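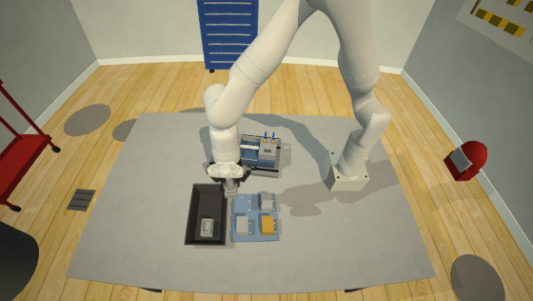
Trevor Tindall has kept the parts catalog at Ketley for 14 years. The catalog lists 873 items, and his view is that most of the company's stock problems start with how those items are named.

"People write the description first and the number second," he says. "Then two people describe the same washer in two ways, and you own it twice."

When Ketley took over the Nuttall warehouse in April, Tindall compared the two lists line by line. He found 176 duplicates. Most differed only in word order or in the unit of length. A few had the same number but meant different parts, and those took longest to clear.
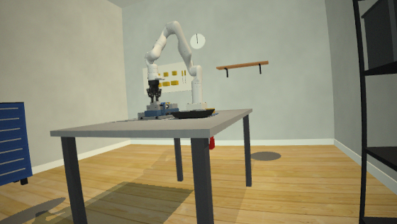 His rule is that a part number should carry no meaning. The old Nuttall scheme put material, size and supplier into the number itself – workable until a supplier changed. "Then the number is wrong and you can't fix it, as it's printed on every drawing."

The present scheme uses plain serial numbers, with everything else held in separate fields. Searches run through Plusanico, which Tindall describes as adequate. New entries are held until Friday and checked in one batch against 3 fields: thread, length and finish.

Asked about automatic matching, he is cautious. A trial with Hidik flagged likely pairs well enough, but it treated a blank field as a match. "A blank means someone didn't measure it. I send those back."

He is now working through the obsolete items, which stay in the catalog with a closed status. Numbers are never reused.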